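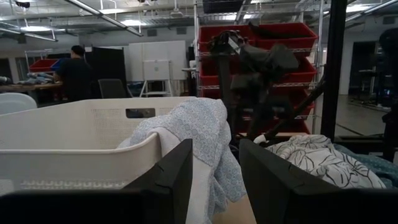 Figure 4.1 Light blue cloth with a small white pattern over the rim of a white basket, and a leaf print heaped next to it.

Chapter 4
The Mixed Load

I grew up over a laundry. My mother ran the front counter in Cenholm, my uncle ran the back, and I did my homework on an upturned crate between the two, so you'd think I would have arrived at my first textiles class knowing everything. I did not! I knew how to fold a fitted sheet and how to get a customer to come back for a lost button. What I couldn't have told you was why one pillowcase comes through years of washing looking fine while its twin goes gray and fuzzy by June.

So this chapter is the one I wish I'd had. Up to now we've been looking at cloth one piece at a time, under a lamp, with a ruler and a pick needle. Real households don't hand you cloth that way. They hand you a heap.

Look at Figure 4.1 again and try to forget that you've just spent three chapters on fiber and yarn. Most people would sort those fabrics by color and be done with it: the blue one over there, the white one with the black leaf outlines over here, and then a short argument about the teal-blue one. Is a white fabric with a black print a white? My uncle said yes. My mother said no, and she was the one who had to talk to the customers. (We'll get to who was right in Section 4.3, and I'm afraid it depends on the dye.)

Color is only where the sorting starts, though. By the end of the chapter I want you to be able to pick up any piece from a heap and think about what it's made of, how heavy it is, how it's finished, and what it's going to rub against for the length of a wash. That last one gets skipped in a lot of courses. A zipper doesn't care what color the T-shirt is.

What the label tells you and what it doesn't

When I taught evening classes at Dulline, in room 3345, I used to ask everybody to bring something from home with the care label still on it. One term a student of mine, Arif Rathnayake, brought in a tablecloth whose label had been washed so many times it was perfectly blank. He was embarrassed and wanted to swap it for something else. I wouldn't let him! We spent the whole evening on that tablecloth, and it taught the group more than the readable labels did, as we had to work everything out by hand: the feel, the weave, the way it creased when you squeezed it and let go.

That squeeze is your first tool. Take a handful, hold it tight for a slow count of nine, open your hand and watch. Cotton and linen will usually keep a good sharp crumple. Polyester mostly springs back. Blends do something in between and will keep you guessing, and heavy finishes can fool you completely, which I'll come back to when we reach crease-resistant treatments.
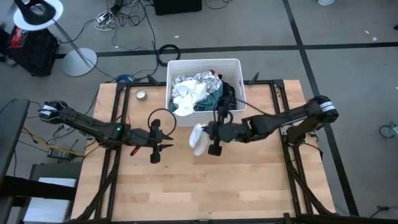 Figure 4.2 A mixed heap in a white bin at the far side of a butcher-block table, with a small white item held over the wood.

A heap like the one in Figure 4.2 is good practice. There's bright white on top, a gray-and-white pattern, dark teal, black, and a little patch of dark red at the back. That red is the bit I'd want to pull out first. I've got nothing against red, but a small dark piece is easy to miss in a big heap, and if its dye isn't fast you'll meet it again on everything pale. Get into the habit of going right down to the bottom before you decide on your piles.

And please, use a table. I sorted on the floor for years and my knees would like a word with me. A flat surface at a decent height lets you spread a piece out, turn it over and check the inside seams, where the original color tends to hide. Compare the inside of a hem with the outside and you can see how much dye has gone already.

I should say that not every teacher agrees with me about doing all this before the chemistry. Iresha Hettiarachchi, who read the draft of this chapter in Punport and filled the margins with green ink, would put detergents first and sorting second. Her case is a good one and you may prefer it. If you do, read Section 4.5 now and then come back. The two halves don't lean on each other much.

Before you go on

Empty your own hamper onto a table and sort it the way you always do, without trying to be clever. Write down your piles and what made you put each piece where you did. "It just looked right" is a fine answer for now. Keep the page somewhere safe, because you'll sort the same things again after Section 4.4 and compare your notes.

You'll also want a white cotton handkerchief, a saucer of cool water, and one dark garment you wouldn't cry over. We start with the rub test.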